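Cumico Property and Equipment Office
Planning for next year's equipment budget is now under way. This thread sets out what we intend to request for the handling programme, and why. Comments from departments are welcome until the end of January. (1/9)

The main item is a second robot arm with a two-finger gripper. The arm we have is booked from morning to evening, and the simulation team and the bench team are now asking for the same hours. (2/9)

Before any order is placed, each task is to be tried in simulation. Bowls, pencils and long-stemmed flowers are on the present list. Time spent in the simulator costs us very little. A wrongly chosen gripper costs a good deal more. (3/9)

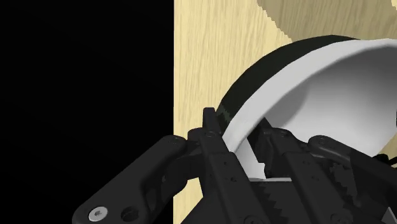
Fingers and fingertips will be budgeted as consumables from now on. Iolanda Portela has asked that 2 spare sets be held for each arm, and the request has been accepted. Departments should not order their own. (4/9)

We have received written offers from Pakden and Desta. Fagundes has been invited to quote but has not yet replied. Offers will be compared on the full cost over the life of the equipment -- purchase, delivery, training, service and spare parts. (5/9)

Floor space must be settled before delivery. Berkay Dönmez is preparing a plan for each room, showing the reach of the arm, the position of the table and any furniture that would have to be moved. Please send him your measurements in centimetres. (6/9)
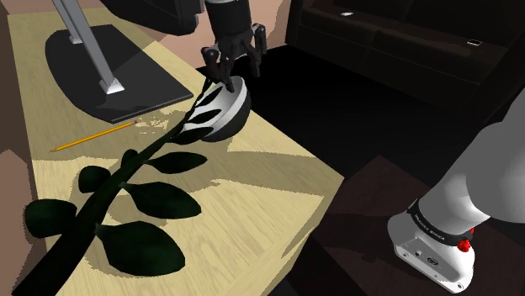 On computing: the current licence allows 100 simulation runs a month. The programme expects to need 300. Wálter Espinoza will present the price of the larger licence alongside the price of the arm, so that both can be approved together. (7/9)

Leasing has also been considered. It would lower the first-year figure, but the terms offered to us do not cover damage to the gripper. Our present view is in favour of purchase, subject to advice from Barry Sedgwick on insurance. (8/9)

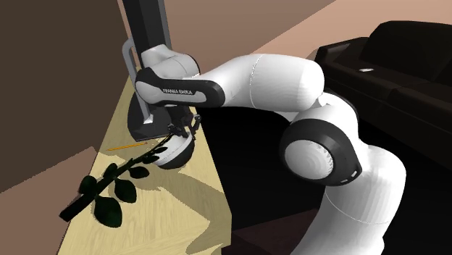 Franka Emika arm above a table with a rose and a pencil, in simulation.

Departments wishing to share the new arm should write to Osvaldo Fontes, stating the task, the hours needed and the budget code to be charged. Requests without a budget code will be returned. (9/9)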